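Still looking for a house

24/01/2019

We have been to see three more places since my last post and I am no nearer to making an offer on any of them.

The first was in Trostach, up the hill behind the old school. Four bedrooms on paper, but the fourth would only take a cot. The agent, Arsen Marchuk, was straight with us and said the boiler would need replacing. I liked him for that. The kitchen had been done recently and the garden was bigger than I expected, with a shed at the far end.

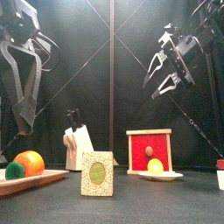 The second was a bungalow on Brakbridge Road. It has 981 square feet and one bathroom, and the loft has been boarded but not converted. The price had dropped by 2000 since it was listed in May, so I asked why it hadn't sold. There is a shared drive and the neighbours park on it. We saw two cars there when we arrived and had to leave ours on the road. 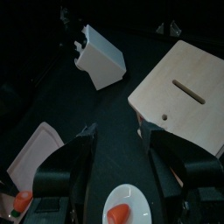 I went back on my own later to listen for traffic. It was quieter than I thought it would be. The bus stops outside the chemist and takes you straight into town, which would suit me for work. The service charge for the drive is 80 a month, and I would want to see in writing what that covers.

The third was one of the new builds at Prundum. Everything is clean and it all works, but the rooms are small and you can hear the stairs from the living room. The garage won't take our car with the doors open. They are offering carpets and a cooker if you reserve this month.

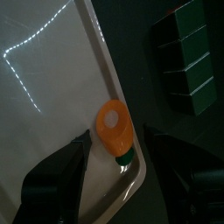 Mamo came with us to that one and thought we should put our name down. She likes the downstairs toilet. I said I would think about it, and I am still thinking about it.

At the moment the bungalow is in front. I have asked for a second viewing and rung a surveyor for a price. If the damp in the back bedroom is only the gutter, we will probably go in a bit under the asking price and see what they say. 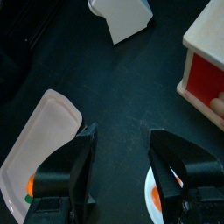 Pink tray on the green tabletop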